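Staltby Two-Arm Sorting Table
Home > Benches and Tables > Staltby

Staltby Two-Arm Sorting Table
Made to order by Chou, Pidavville
Lead time: ask us, it changes with the season

People write to us nearly every week wanting to know if a machine can finally tidy up for them, and we love those letters, we really do. Simin Pakzad, who answers most of them, keeps a folder of the best ones (the gentleman with eleven junk drawers is still our favorite). So before the specifications, we'd like to tell you where things stand, and you can decide whether a Staltby belongs in your shop or whether you'd be happier waiting a while longer.

The Staltby is a work table with a pair of arms that reach in from opposite sides. You teach it small handling jobs: picking up little parts, moving baskets, shifting a tray from one spot to another. We build it for repair shops, classrooms and small packing rooms, and yes, we'll sell one to a household too, provided you have the floor for it and somebody patient at home.

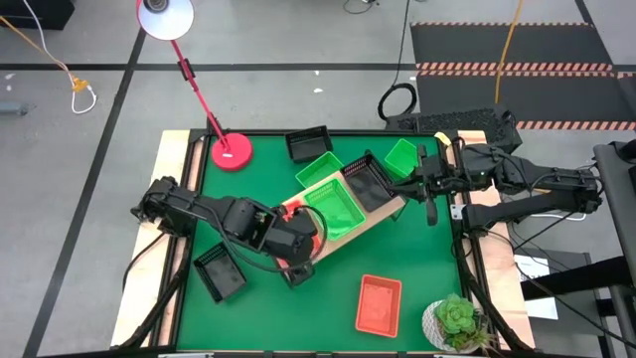 Sorting is where most of our customers begin, and we think it's the right place to begin. If you have ever tipped out a drawer of odds and ends you'll know that the sorting itself is easy for a person and dull as dishwater, while for a machine it's a long string of little decisions. Which piece is on top? Has it rolled? Did the basket get nudged when the last one went in? Our own shop has been working on this since June, and the table does better on some days than others. Small hard pieces with a bit of space between them go well. Anything soft, clear or tangled is still slow going, and Mei-kuen Man on our bench would rather you heard that from us before you placed an order.

What about the rest of the house? Laundry, no. We've tried socks and we'd ask you not to. Dishes, not on this table, as the arms aren't sealed against water. Putting small things back in the right bin at the end of the day, yes, with somebody in the room. That last part matters and we put it in the manual twice.
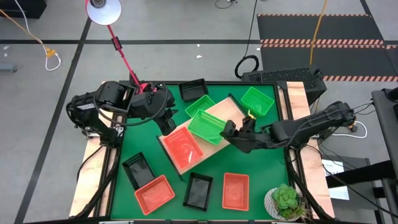
Teaching a new job takes time, and we'd like you to plan for it. Annick Deschamps ran our first classroom order at Nostside and did 300 practice rounds before she was happy with a two-color sort. By 800 it was coping with baskets that had been set down crooked, and she tells us she still does a few more whenever the class changes the layout. If you move things around a lot, expect to keep teaching. If everything stays put you'll have a much easier life.

What comes with it
Work table with rails and green work surface
2 arms, with grippers fitted
Cables and power supplies
Printed manual, plus a phone call with Ching-wen Hung to get you going

Not included
Baskets, trays and lamps. Use what you already have, and teach the table with the same ones you mean to work with.

Care
Wipe the surface with a barely damp cloth. Check the gripper fingers for grit. Keep cables clear of the elbows, and look over all the bolts every 3000 rounds.

Is it faster than doing it by hand?
No. Sum-yee Tseng in our packing room beats it easily and enjoys doing so.

Can I leave it running overnight?
Please don't.

Page updated Saturday, November 16, 2024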